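3.2 Film-wrapped blocks and the measurement of loose wrap

Figure 3.
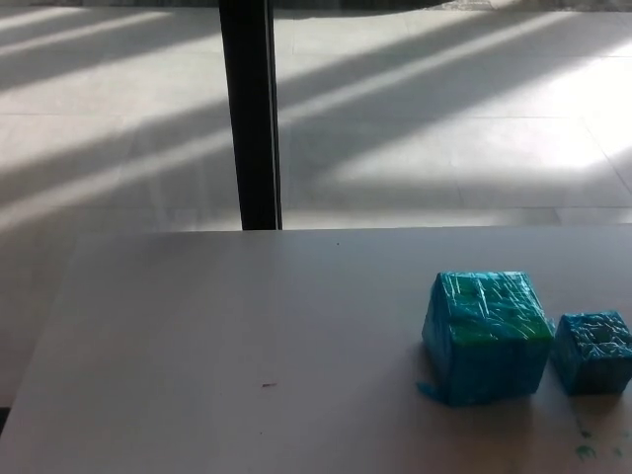 Two blue blocks in crumpled clear film, standing close together on a pale tabletop. A small flap projects from the lower left corner of the larger block.

Why does a loosely wrapped block take up more shelf length than its own width?
Loose film adds width in two ways: through folds that stand off the faces, and through tabs at the base that keep the next block from sitting flush against it.

The remainder of this section sets out how the two effects were separated. Section 3.1 dealt with bare blocks, for which the pitch of a row (the distance from one left edge to the next) differs little from the block width. Once film is added the pitch becomes a property of the wrap as well as of the block, and the order in which the blocks are placed begins to matter.

Wrapping was done by hand at the Clandholm bench. Each block was set at the centre of a sheet of clear film, the sheet was drawn up over two opposite faces, and the remaining edges were folded in at the ends. No heat was applied. The wrapper was told to finish with the film lying against every face but was given no instruction about creasing, and the amount of creasing varied a good deal from one block to another. Blocks came in a larger and a smaller size. Colour was recorded for identification only and plays no part in the analysis.

We use three terms. A crease is any fold in the film that stays on the face where it starts. A ridge is a crease that crosses an edge of the block and continues on the neighbouring face. A tab is any piece of film or tape that extends past the base of the block and lies on the supporting surface. The flap at the corner of the larger block in Figure 3 is a tab under this definition. The definition makes no distinction between film and tape, as the two were often hard to tell apart once pressed flat, and a rule that depended on the difference would have been applied unevenly.

In total 759 placements were recorded. Of these, 231 had a tab on at least one of the two facing sides, and these are treated separately below as the tabbed group. A tab on a side facing away from the neighbour was noted on the sheet but did not move a placement into the group. A placement was counted when the second block had been set down and released, and the gap was then read at two heights: at the base, and at the level of the lower of the two top faces. The base reading was always taken first. Reading in the other order tended to disturb the film on the upper part of the block, and several early sheets were discarded for this reason.

Gap readings at the top and at the base did not agree, and the disagreement had a different sign in the two groups. In placements without a tab, the gap was generally wider at the base than at the top. Film gathers along the upper edges when the sheet is drawn over the block, and ridges on facing edges meet before the faces do. In the tabbed group the order was reversed. The second block rode up on the tab, leaned slightly, and came to rest with its upper edge away from its neighbour. In some cases the tab folded under and the block settled level; these were kept in the tabbed group, as the grouping was made on the state of the block before placement.

The larger blocks showed more lean than the smaller ones when placed on a tab of similar length. We had expected the opposite, on the grounds that a heavier block should flatten the film beneath it. A possible explanation is that tabs on the larger blocks were more often doubled over, which would make them stiffer, but the thickness of tabs was not recorded and the point can't be settled with the present data.

Pressing the row together from one end reduced the gaps in both groups. The gain was partly lost on release. Creased film pushes back, and rows left standing for 15 minutes after pressing had opened again along most of their length. For this reason all pitches reported in Section 4 are taken after the standing period. Those who pack by hand will know the effect from filling a carton: the last item goes in under pressure, and the row then bears on the end wall.

Two surfaces were used, a matte tabletop and the coated shelf supplied with the Moschos rack. Tabs slid more readily on the shelf and were more often carried under the block during placement. On the tabletop they tended to stay where they first touched. The difference was clear enough in the base readings that results for the two surfaces are not pooled.

The Avari procedure for wrapped goods asks that loose ends be taped to the underside before shelving. We tested this on 8 of the tabbed blocks, taping each tab flat and repeating the placement with the same neighbour. The lean was removed in every case. The gap at the top then fell within the range found for untabbed blocks, while the gap at the base stayed a little larger, owing to the thickness of the tape and folded film at the corner. The number of blocks is too small to support a correction factor, and none is applied.

A limitation should be noted. Creasing was graded by eye on the Hella scale, which runs from smooth to fully crumpled and was drawn up for flat sheets. On a block the same film may be graded differently on the top and front faces, as the top is usually seen at a shallow angle and its creases are harder to judge. We graded the front face only. Where the front face was smoother than the sides, the grade will understate the amount of film lying between neighbouring blocks, and the relation between grade and pitch given in Section 4.1 should be read with this in mind.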